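4. Première sortie et choix du revêtement

Votre Nivovley est monté, la selle est à votre hauteur et vous avez sans doute très envie de partir. Prenez tout de même le temps de lire ces quelques lignes — la première promenade sert autant à régler la trottinette qu'à faire connaissance avec elle.

1. Gonflez les deux pneus, puis revissez bien les capuchons de valve.
2. Tournez la molette Altum, sous le guidon, jusqu'au repère 10 (souple).
3. Roulez doucement jusqu'à une allée large et dégagée, et freinez plusieurs fois, d'abord de l'arrière, ensuite des deux mains.
4. Augmentez la fermeté cran par cran, sans dépasser le repère 30 le premier jour. 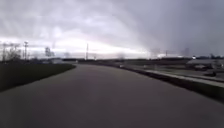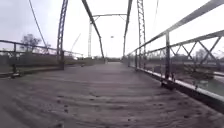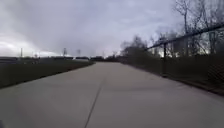
Le réglage de la suspension dépend avant tout de ce qui passe sous vos roues, et il est bien rare qu'une promenade se fasse du début à la fin sur le même sol. Sur l'asphalte lisse, la position ferme est un vrai plaisir. Pour un tablier de pont en planches posées en travers, comme sur la deuxième photo, revenez au repère 10 avant de vous engager, gardez les genoux souples et tenez le guidon sans le serrer. Sur une allée en béton, méfiez-vous plutôt du joint qui court dans le sens de la marche : franchissez-le franchement, en biais, et évitez de le longer la roue posée dessus.

Attention : le bois mouillé glisse beaucoup plus qu'on ne le croit. Freinez avant le pont, jamais dessus, et mettez pied à terre au moindre doute.

Remarque : après les 100 premiers kilomètres, resserrez la potence avec la clé Pivo fournie. Un petit craquement à l'avant est normal jusque-là — il disparaît au resserrage. La révision complète est à prévoir à 4000 kilomètres, chez un réparateur agréé Sison.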